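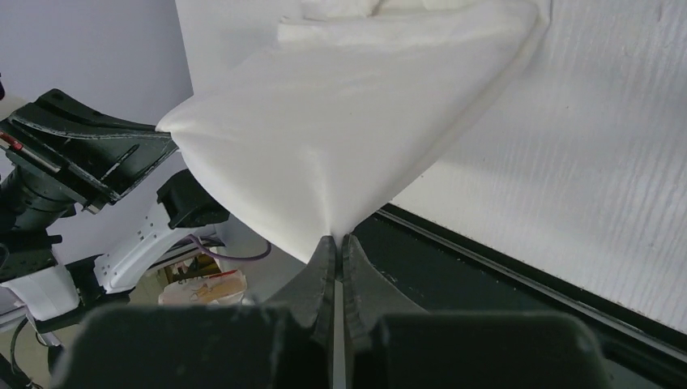
Posted by dukby_mum, February 12, 2021

Home | Laundry | Cleaning | Ask | Log in

How do you fold thin white cloths so they come out flat? I've got a pile of soft ones and whenever I hold mine up by a corner it goes into long diagonal creases from wherever I've pinched it -- then the top edge bunches over itself. Drives me mad!

tarkon_tea
Pinch less of it! Get hold of two corners right at the tips, pull gently till the edge between them is straight, then lay it down and smooth outwards with your palm. I fold around 30 napkins a week like this and hardly ever iron (well, Christmas).

Sandberg373
just iron them

pretovgate_pam
Agree with tarkon_tea. If a corner's gone into a funnel shape, let go and start that corner again -- tugging harder makes it worse.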